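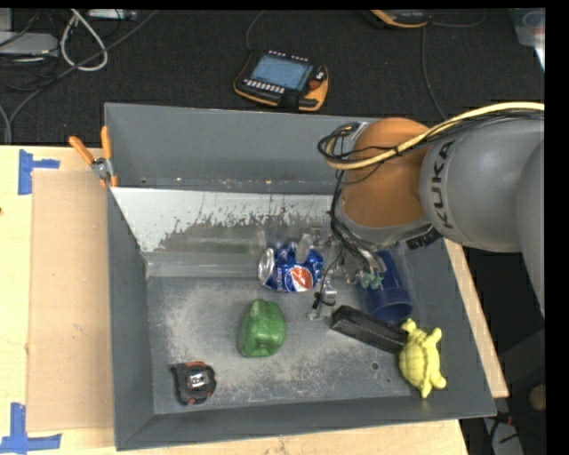
The Bin Where Everything Goes

By Farzana Munshi

In my first apartment in Onden there was a drawer under the stove which did not open more than a hand's width. I lived there two years and I never learned what was stopping it. I could see a corkscrew, a candle and the arm of a doll. When I moved out, the landlord told me that the tenant before me had also asked about it.

I thought of this drawer many times in January, when I began to visit people and ask them to show me the place where they put the things that have no place. Every home has one, and every workshop too. In English it is called the junk drawer, but I met very few real drawers. I saw a soup pot with no lid, a baby bath and the bottom of a grandfather clock. What is inside also does not deserve the word junk, at least not all of it.

A bin of this kind follows rules, even when the owner says that it has none. There is nearly always a tool, and very often this is a tape measure. There is something to drink from. There is a toy, or a piece of a toy, and some trash which was put down for a minute and then stayed. And there is one black object that has lost its purpose so completely that people pick it up, turn it over and put it back.

Ernő Sipos repairs chairs in Rakcombe, in a long room behind the old dairy. He keeps a metal tray at the end of his bench and he empties it on Fridays, after four o'clock, when the customers stop coming. He has done this for 12 years. I asked him if I could watch, and he agreed on the condition that I did not help.

"People who help always put the things together that look the same," he told me. "All the round things, all the yellow things. Then I cannot find anything."

His own method is to ask where his hand would go. He takes up one object, closes his eyes for a moment, and imagines that he needs it. If his hand goes to the shelf over the door, the object lives on the shelf over the door. A box of tacks went next to the radio, which made no sense to me, and he did not try to defend it. The tray took him less than half an hour, and a good part of this was spent on a key that he tried in every lock in the building.

The Szénási family, who live upstairs from him, have a different problem. They have three children and a bin in the hallway, and the bin is never empty because it is also a place to play. The youngest one goes to it in the morning before breakfast. The parents told me that they bought proper toys with proper boxes, and that the child likes better a tape measure and a plastic cup. I understand this child. A tape measure makes a noise and comes back to you, and a cup can be a hat, a drum or a house for an animal.

It was the mother who taught me to look at the toy food. Families with small children own a great quantity of plastic vegetables and these travel farther than any other thing in the house. She has found a carrot in the car and a slice of tomato in a winter boot. Nobody wants to throw away a good plastic pepper. It is too clean, too shiny, and it has never been eaten.

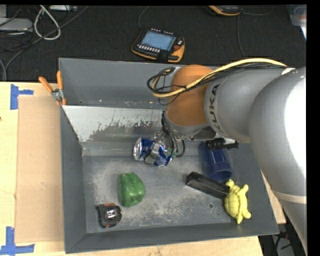
Mixed company: a toy pepper and a toy turtle share a metal bin with a tape measure, a blue cup and a crushed can.

The can is the easy one, of course. A crushed can has already been judged by the person who crushed it, and it needs only to be carried to the recycling. Still, it is surprising how long such a can will remain. Ernő believes that after a week we stop seeing it as trash and it becomes a resident. He advises to take out the residents first, before any other decision, and not to stop and think about them.

After the trash, he takes the tools. They have a home already, in most cases, and they went away from it because somebody was in a hurry. Then the cups, which go to the sink. What remains is small and difficult, and here people become tired.

I made the experiment in my own kitchen. I have now a drawer that opens fully, and I am sorry to say that it is worse than the one under the stove. I counted what was in it, because I wanted to have a number for this article, and the number was 356. Most of these were rubber bands and screws. I am sure that with a less honest way of counting it would look better, for example if all the rubber bands were one thing.

I followed the order that Ernő gave me. The trash went quickly. For the tools I had to walk up and down the stairs several times - I own four screwdrivers, and they all belong in different rooms. By the end I had a pile on the table the size of a loaf of bread, and I did not know what to do with it. There was a foreign coin, a hinge, a turtle made of glass from a market in Arnberg, and a black plastic square with a groove along one side.

I called Ernő and described the square to him as well as I could. He asked if the groove was deep. I said no. He asked if I had tried it on the bottom of the refrigerator, on the window, on the leg of the sofa. I tried all three while he waited on the telephone, and it fit none of them.

"Then put it back," he said. "You are not finished with it."

So it is back in the drawer, together with the coin and the hinge. The turtle stands on the windowsill now, next to the salt. I put it there with my eyes closed, as I was taught, and when I opened them I was a little surprised.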